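Cimudia bench log, Sernitz
13/05/2021
Hand-held pair, kitchen table

Carrying on from yesterday's note. The left unit was losing its opening width every few minutes, so the recordings had holes in them, and Tumelo Mathebula asked for both units to be gone over before anybody does another long run. Started with the left one and did the right one after lunch.

Opening width comes from the two square markers on the finger mounts. If the camera can't find both, the width for that frame is left blank. Short blanks get filled in afterwards, long ones don't. Ran yesterday's last clip through the checker again to have a number to compare with: 2494 frames, longest blank 28 frames. Too long. Anything over nine gets thrown out by the import script.

First thought was the exposure. The table is pale and the cloth behind it is black, so the picture swings a good deal when you turn from one to the other, and the markers wash out for a moment. Locked the exposure on both cameras. It helped a bit, didn't cure it.

Took the left fingers off. The marker on the inner side had lifted at one corner. You could get a fingernail under it. It still read fine with the gripper held still, which is why it passed the morning check all week. Peeled it, cleaned the housing with alcohol, left it to dry properly this time and stuck a new one down from the Flivico sheet. Pressed it for a minute under a flat block. Checked the print size with the calipers before sticking. We had a batch in January that came out small because the printer was set to fit the page, and every width from that fortnight had to be scaled by hand.

While the fingers were off:

Screws on the left housing were loose, two of them by most of a turn. Threadlocker on all of them, the weak one.
Slide was gritty. Wiped the rail with a dry cloth, then a very small amount of grease. Don't use the spray, it gets on the markers.
Trigger spring is all right.
Pads are wearing on the ridges at the tip. Still usable. Spare set is in the Engelbrecht box, second shelf, but there is only one set, so whoever opens it should order more.

Put it together again and did zero and full open with the gauge block. Zero was off. Found I had seated the right finger a notch out. Took it off, did it again, zero good. The mounting face looks symmetrical and isn't, so look for the small step in the plastic and put that towards the handle. I have now made this mistake twice and have marked the step with a paint pen.

Right unit was in better shape. Markers flat all round, screws tight. The only thing wrong was the cable, which had been pulling on its plug. Gave it more slack at the top and put a tie on the bundle so the pull goes into the tie and not the connector. It does mean the loops hang lower. I tried a shorter lead as well and it was worse — you feel it tug when you reach across, and people start to hold the thing at an odd angle without noticing.

Then some handling at the table with both cameras running, no task in mind, only reaching, turning and gripping. 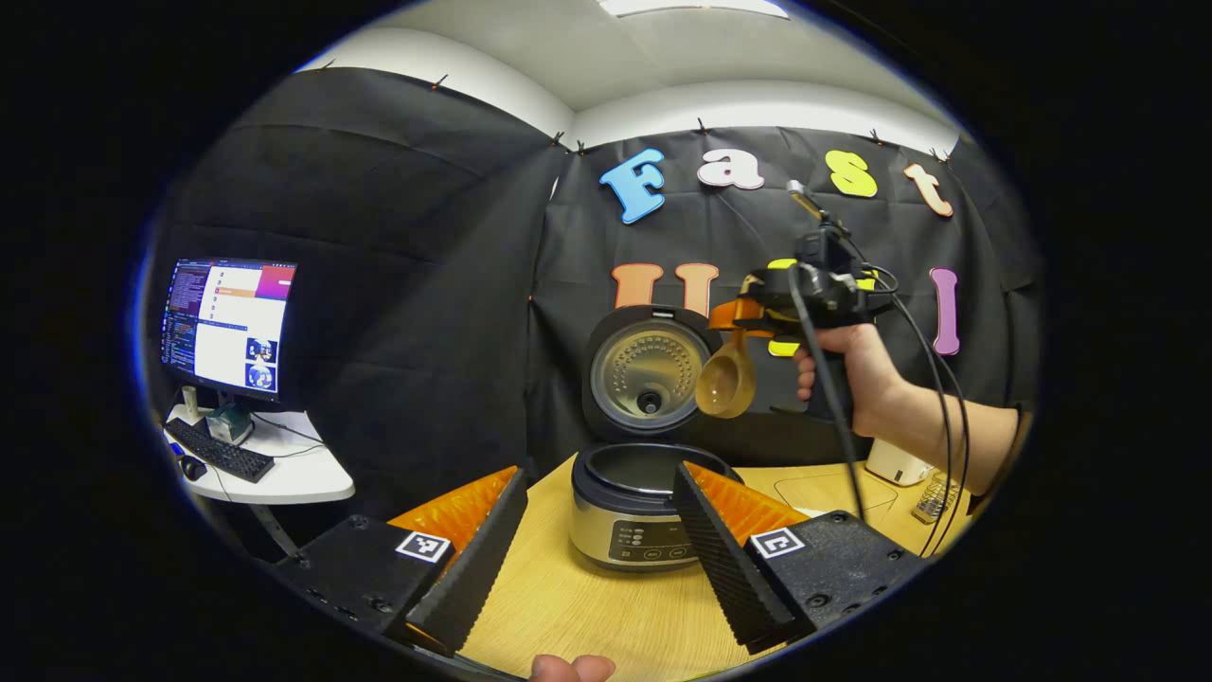
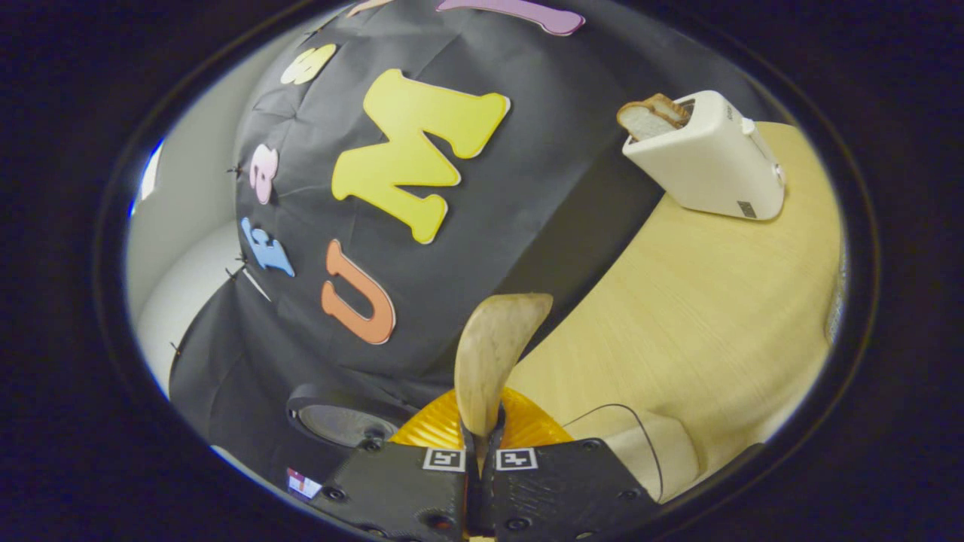 Gripper camera views. First: rice cooker with the lid up and the scoop in the other gripper. Second: fingers closed on the tan piece, both markers in view, toaster at the far corner of the table.

Things to keep an eye on from this.

Fingertips. In the first view there's a fingertip in at the bottom, between the fingers. It's off the markers there, but if the hand creeps forward it will sit over them. Grip further back. I have put a strip of tape on the handle where the front finger should stop, and anyone who finds that uncomfortable should tell me and I'll move it.

Cables. The loops from the other unit come down across the right-hand side of the view when it works in front of you. It can't be helped altogether. Route them over the shoulder if you're standing, and don't let them lie on the table where you are about to put something down.

Thin things. With the fingers nearly shut the markers come close together, and the old settings in the detector would now and then take the pair as one blob and drop both. Lowered the minimum gap between detections. No drops since on thin objects, but I only tried a handful.

Letters on the cloth. These are for the tracking, which needs something to hold on to in all that black. Leave them where they are. If one comes off, put it back as near as you can and do a new map, don't carry on with the old one. Same goes for the clips: if the cloth sags the letters move with it, and the map is then wrong by a small amount that you won't see until much later.

Re-ran the checker on a fresh clip from the left unit with the new marker. Longest blank eight frames. It's inside the limit, but not by much, and I'd like it lower. I went through the places where it blanks, and nearly all of them are in fast wrist turns, so that's motion blur and not the marker. Could try a shorter exposure with the ceiling light on full. Haven't done that yet as it means redoing the exposure lock on both cameras, and I'd want them the same.

Clock offset between the two units: did the tap test, fingers together, three times at the start and three at the end. No drift that I can measure over the clip. Please keep doing the taps even when it feels pointless. Last week's set had none at the end and there is no way to tell whether it drifted.

Also wiped both lenses. The left one had a smear at the edge, grease by the look of it, and if it was mine from the rail I apologise. Use the lens cloth in the lid of the case and nothing else. The paper towels scratch.

Routine from now on, before the first recording of the day:

Fingernail test on every marker corner, all four corners, both units
Screws, by hand only, no driver unless one moves
Zero and full open on the gauge block
Lens cloth
Tap test, then a one-minute clip through the checker

Write the longest blank on the sheet by the door. If it goes over nine, stop and look at the markers before you touch any settings.

Left to do: shorter exposure trial, order pads, order another marker sheet (we are on the last row). Tumelo wants to try matt laminate over the markers to keep them clean. I'm not sure about the glare but happy to test it on the right unit first. The old marker from the left unit is taped inside the back cover of this book with the lifted corner ringed in pencil.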